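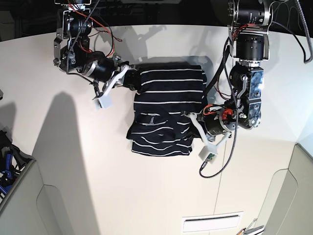 Can it do my laundry yet?

I've hated folding since I was a kid, so I went to see Gijs Van Loon at Wudero with one very selfish question. "Not this year," he said, before I'd even got my coat off. Okay then!

His team has spent 24 weeks on shirts, mostly striped ones. "Stripes are great for us – when the cloth is crooked, you see it right away," he told me. Two arms, one shirt, one white table. I asked how long a shirt takes. "On a good day, four minutes. My mother does it in six seconds and she's watching TV."
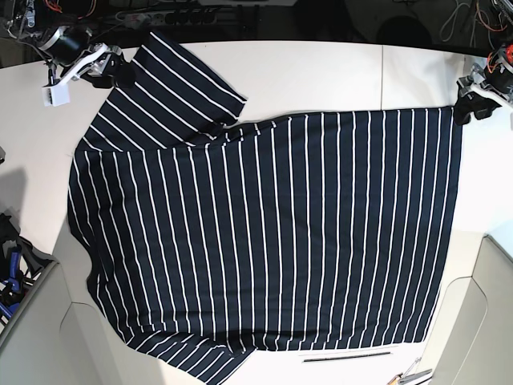
Sleeves, sleeves, sleeves

Iwona Malinowski handles the testing, and she has logged 2,631 folds so far (she keeps the number on a sticky note). What goes wrong most? "Sleeves," she said, and laughed. "The body of a shirt is easy. Sleeves go where they want."

I asked if she'd have one at home. "For towels, sure. For my good blouses, no way."
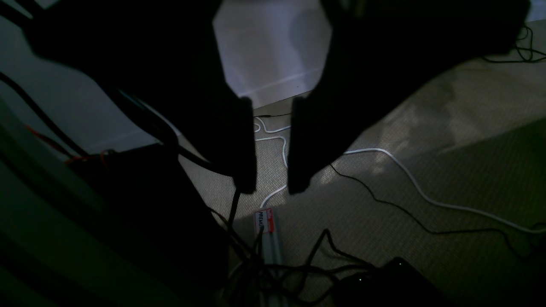 What about the floor?

I have two kids, so I had to ask about picking stuff up. Gijs pulled a face. "Carpet and cables – that's a hard day for any gripper." He wants to try socks next, in January.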